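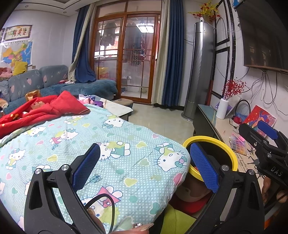

Lorico hand gripper: pad care

The Lorico is a pair of hand-held, two-finger grippers used for teaching robots to handle cloth. I keep two pairs going for our folding project, Tromance, so this entry leans on my own habits (sorry, purists!).

Pads

The textured blue pads do nearly all the work on blankets, and they pick up fuzz like you wouldn't believe. I wipe mine with a damp rag every 50 folds - more often with fleece - and swap them after 700. Old pads get shiny, and then the fabric just slides away from you.

Pivot screws

Each gripper has silver pivot screws at the upper joints. Snug them by hand, then back off a hair. If the arms close unevenly, I loosen both sides and start over, which takes me 17 minutes on a good day.

Cable

Leave a generous loop so the cable doesn't tug when you reach across a big blanket. Mine still drags over the fabric sometimes, and I've learned to live with it.

Spares

Wattanapong sells the pads in pairs. Buy the left and right together, as a fresh pad facing a worn one pulls the cloth crooked.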